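Print this article | E-mail to a colleague

Sorting the heap: an afternoon at Zedisow

Zedisow opens its workshop twice a year, and the November visit drew 21 people, most of them from commercial laundries. The subject was garment handling with two-armed robots, a problem the firm has worked on with Grurkar since the spring.

Na-rae Byun, who runs the trials, began with the difficulty. A sheet has four corners and a known size. A mixed heap has neither, and cloth changes shape each time it is touched. Her team has logged 1,506 picks, of which 874 ended with a single garment held clear of the table. The remainder were mostly double picks or slips.
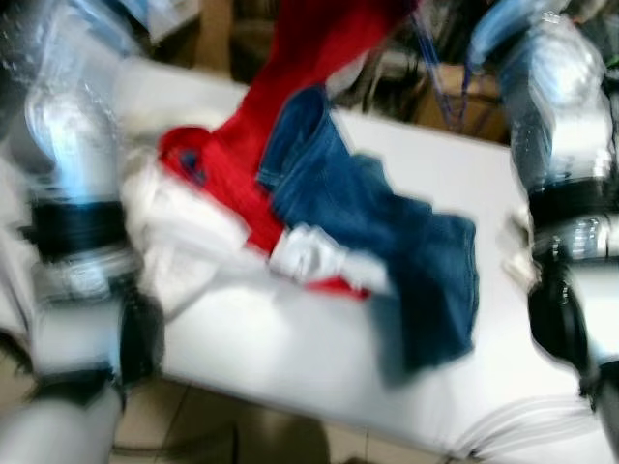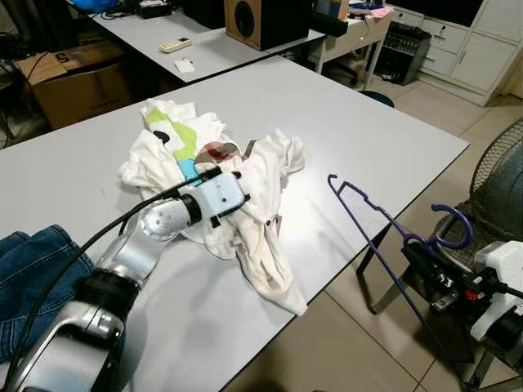
Two-armed garment handling at the Zedisow workshop. Denim and white cloth were both among the test items.

Control is split into two stages. The first chooses a grasp point from the overhead view; the second plans both arms together so that they do not foul each other over the middle of the table. In-ho Ji, who wrote the planner, said denim is easy to grip but heavy enough to drag its neighbours along. Thin cotton is the reverse.

Hangers are a separate matter. The shoulder must enter the neck opening at a shallow angle, and Ji would give no success rate for that step.

Asked about cost, Byun said only that the arms would outlast the grippers. A longer trial, named Leltura, is planned at a hotel laundry, with staff on hand to clear faults.

We use cookies to improve your visit. Accept | Manage settings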